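Search this site
Enter keywords
Go

Skoma fitted sheet review: decent cotton, shallow pockets

December 2022
By the Home and Laundry desk

We bought the Skoma fitted sheet in queen size, in the colour the packet calls Oat, and paid full price for it at Nistiter. It replaced a Peixoto sheet that had worn through at the foot end. The Skoma has been on and off the same bed since October, swapped each week with an older set.

The fabric is a plain percale, crisp out of the packet and a bit noisy for the first few nights. It softened after two washes and has stayed about as soft as that. It sleeps cool, which suited us through a run of warm nights. Anyone who likes a brushed or silky finish should look elsewhere in the range.

Fit is the weak point. Our mattress is a fairly deep pillow-top and the pockets only just reach under it. The elastic runs all the way round, but it is narrow, and the corners nearest the wall came up more than once until we fitted sheet straps. On the foam mattress in the spare room, a good deal thinner, it stayed put without any help.

Washing has been easy. We used a warm cycle with ordinary powder and hung it on the outside line. There was some lint in the first load and very little after that. Colour has held, and the seams are straight with no loose threads so far. A small sewn tag marks the bottom edge, handy when making the bed in poor light.

It does crease. If you iron sheets, a medium setting with steam gets it flat. We don't, and it shows.
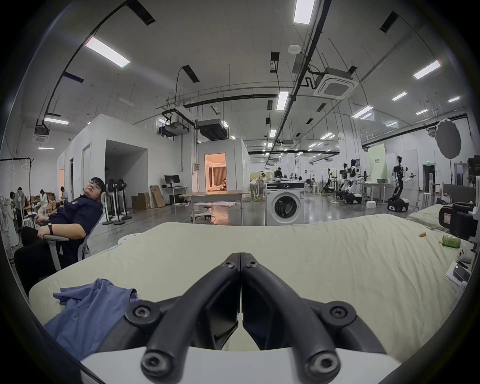 The cream sheet, creases and all.

The Jistard sheet we looked at before this one is heavier and has deeper pockets, but it took most of a winter's day to dry and pilled near the pillows. The Skoma dries in a morning. For a standard-depth mattress we would pick the Skoma. For a deep one, the Jistard is still the safer buy – or wait, as the Skoma packet mentions a deep-pocket version that we haven't found in a shop yet.

Comfort: 4 out of 5
Fit: 2 out of 5
Sold singly, pillowcases extra.

Related reviews
Jistard heavyweight cotton sheet
Peixoto waffle blanket
Clothes airers for small laundries
Doona covers that button properly
Mattress protectors, quiet and otherwise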